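The Gauge at Hudorcombe

The dam at Hudorcombe is an earth embankment with a clay core, and it leaks. All earth dams leak. The water that comes through is gathered by a drain along the downstream toe and led into a concrete box, where it passes over a steel plate with a notch cut in it. A staff gauge is bolted to the wall of the box, upstream of the plate. Once a week someone walks down the slope, reads the height of the water on the gauge in millimeters, and writes it in a book.

I took over the book in April. My predecessor had retired to the coast and left the key to the box in an envelope, along with a map of the path and a note about wasps. The first week I read 36. I wrote it under the entry above, which was also 36.
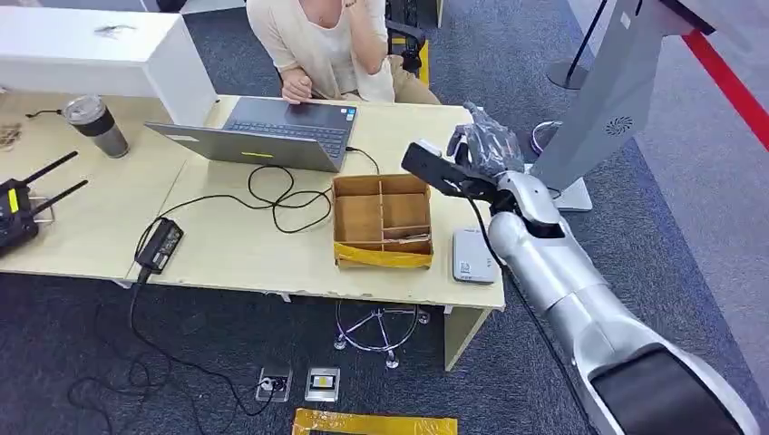 What does a seepage weir measure?

The flow of water coming through and under the dam. The depth behind the notch is read from the gauge and converted to a rate with a table.

I went back through the pages that evening. The reading had been 36 for as long as the book had been kept in that handwriting. Before that there was another handwriting, with readings that rose when the reservoir rose and fell when it was drawn down. The lag between the two was a few days, as it should be in clay. Then the handwriting changed and the water stopped changing with it.

There are ordinary explanations for a constant reading. A gauge can be stuck, if it is the kind with a float. Ours was a painted strip and had nothing on it to stick. A notch can be blocked so that the water backs up and spills at a fixed level over the wall of the box. The notch was clear. Or a person can stop walking down the slope and go on writing in the book. I considered this last explanation the most likely and drafted a paragraph to that effect for the owner, Skondley Water, in language that accused no one.

I did not send it, for the reason that I had read 36 myself. 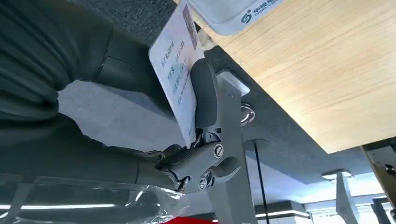
A card, held upright.

The second week there was heavy rain. The reservoir came up to 3 inches below the spillway. I waited five days for the lag, then went down. The grass on the slope was soaked and the path had gone to mud. The toe drain was audible from the fence. I put my eye level with the water, waited for the surface to settle, and read 36.

I took a bucket and a stopwatch and caught the flow coming off the plate. This is the crude method and it is also the honest one. A bucket has no history. The bucket said the flow had gone up by half since the first week. The table said that for such a flow the gauge should have read well above 36. I read the gauge again.

When two instruments disagree, the procedure is to bring a third. I borrowed a point gauge from the Zeleke office, a brass rod with a vernier and a hooked end, and clamped it across the box. It agreed with the bucket. I then read the staff gauge by flashlight, from the left side and from the right side, and covered the number with my thumb and uncovered it. I asked the driver who had brought the point gauge to read it for me. He got down on his knees on the concrete, which I had not asked him to do, and looked for longer than the job required.

"Thirty-six," he said.

I asked him where the water was.

"At thirty-six."

I marked the waterline on the bare wall with a wax pencil. The following week the water was lower, clear of the mark by the width of a finger. The gauge read 36.

The manual published by Flemero, who supplied the strip, has a section on faults. It lists fading, algae, loss of a fixing bolt, and settlement of the structure to which the gauge is attached. Settlement would give an error of constant size. It would not follow the water up and down. I measured from the top bolt to the rim of the box on every visit, and the distance never changed. 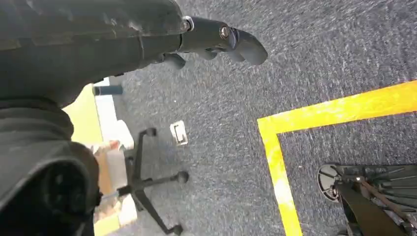

Page last changed 9th October

I filed a report. It recommended replacement of the staff gauge on grounds of age. Under "observed defect" I wrote "insensitive," a word that has a meaning in the standard and could be defended. The replacement was approved and a new strip came in a cardboard tube. I fitted it beside the old one, 10 inches to the right, so that there would be a period of overlap.

The new gauge moved with the water. It matched the bucket and the point gauge. I entered it in the book in a second column. The readings made a reasonable curve, and Skondley wrote to say they were satisfied with the behavior of the embankment.

The instruction for the old gauge was to remove it at the end of the overlap. I went down with a wrench. The bolts were in good condition and turned without force. I backed out the lowest one, and with the strip hanging by the others I looked at the wall behind it, where the concrete was pale and the marks of the form boards still showed. The water was at the same height behind the strip as everywhere else in the box.

I put the bolt back in and tightened it.

The book has two columns now. I fill in the left one before I go down.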